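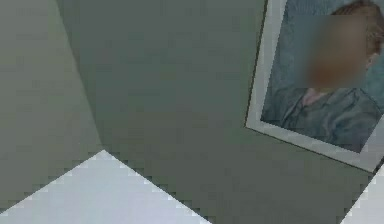

Menus you can reach without thinking: a talk with the designer of Huria

Huria is a small toolkit for building menus and panels inside virtual rooms. It came out of a two-year project at Jerkorier, a software studio in Rundurwood, and version 7 was released in October. Its lead designer met me at the studio at nine in the morning, before the team arrived, and asked that I write about the work and leave the name out.

I asked first why menus are still difficult in 3D. "On a flat screen the menu has a home," the designer told me. "In a room it can be behind you. People turn the head, they lose it, and they believe the program is broken."

The first version attached every panel to the user's hand. It tested well for short tasks, but after half an hour people complained of tired arms. The team then tried panels fixed to the walls, and this brought a different problem: small text was hard to read at an angle. The present version lets a panel follow the body slowly and stop when the user looks at it.

"The stopping was the hard part," the designer said. "If it stops too early, it feels dead. If too late, you are chasing it."

To find the right delay, the studio invited 33 people to arrange furniture in a virtual apartment. They recorded 1,360 menu openings, and 358 of them were closed again with no choice made. The designer read through all of those by hand — it took most of a month.

Many came from one gesture, a turn of the wrist which people also make when they are only resting. The gesture was removed. Some older customers of Morsy, the studio's earlier product, were not happy about this, and they can still switch it on in the settings.

What comes next is text input, which the designer described with a long sigh. "We have four prototypes and I dislike three. Ask me about the fourth in spring."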